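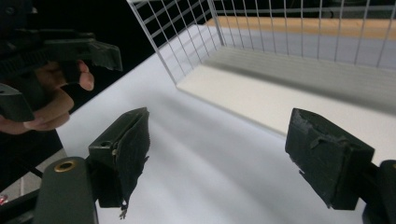 *Two grippers at the table, with the wire basket waiting behind them. Check out the state of those finger pads!*

## Gripper night at the Rendlow robotics club

13/02/2021

I promised a short write-up of what the club has been up to, and I've put it off long enough that people have started asking me in the hallway. So here goes!

We've been working on the basket challenge for the Skomero Cup. If you haven't heard me go on about it already (lucky you), the idea is pretty simple. Students pick up small household things with a hand-held gripper and put them in a basket, and every try gets recorded. Later on those recordings are used to teach a robot arm to do the same job. So the kids are sort of the robot's teachers, which they think is hilarious, and they've gotten very bossy about technique.

Each team has to turn in 100 clean runs. Clean means you picked the thing up, you moved it, you let go of it over the basket, and you didn't bump the wire on the way in. Bumping the wire is where most of our runs go to die. The mesh is thin and it's all little squares, and if a finger hooks one of those squares the whole basket comes along for the ride. We've had some very dramatic rescues.

We split into 2 teams this year, and they named themselves Arnumel and Jang. I asked where the names came from and got a long answer about a card game that I did not follow at all. Team Arnumel is at 60 clean runs and Team Jang is at 30, but before anybody gets smug, Jang started later and spent their first few meetings arguing over how fast you're supposed to move. They landed on slow. I think they're right, too - their last batch looked really smooth, and hardly any of it had to be thrown out.

The thing everybody wants to talk about is the pads. The rubbery covers on the gripper fingers have taken a beating, and one of them has shreds hanging right off the bottom edge. One student wants to swap them all out today. Another one says no way, the grip is still fine and changing pads halfway through will make the second half of the recordings look different from the first half. I love this argument! I've heard it at three meetings now and I switch sides every time. For the moment we're leaving them alone until both teams finish, and then we'll cut new ones and try a few runs to compare.

We also learned a lot about taking turns. When two people have grippers out over the same table, it gets crowded fast, and hands end up in each other's recordings. The new house rule is that you call out "going in" before you reach for anything, and the other person holds still until you call "out." It sounded silly the first time and now they do it without thinking. One of our eighth graders told me she said it at home while reaching for the mashed potatoes.

My own try at it was not great, by the way. I figured I'd do a couple of runs to show the newer kids how it's done, and I dropped a sponge twice and then set it down on the rim of the basket, where it sat for a second before falling off the wrong side. You squeeze a lot harder than you need to when there's an audience. The kids were kind about it, mostly. My runs did not make the clean pile.

A few have asked what happens after the runs are done. We send the recordings in, the cup organizers train one arm per team, and in September everybody gets together to watch the arms try the basket on their own. No hands allowed at that point, so whatever habits we've taught it are the habits we're stuck with. If it comes in too low over the wire, we'll all know which club it learned from.

We could still use some things to pick up. Nothing breakable and nothing bigger than a soup can, please. Soft stuff is especially good, like rolled socks, sponges, and little stuffed animals you don't need back in perfect shape. There's a box for it by the door of the club room, and if your kid is in the club you can just send things along with them. We've got plenty of plastic cups already - please, no more cups.

New members are welcome any time in grades six through eight, and you don't need to know how to code. Come and watch one meeting first if you're not sure. Someone will probably hand you a gripper before you've got your coat off, and if you hear "going in," hold still.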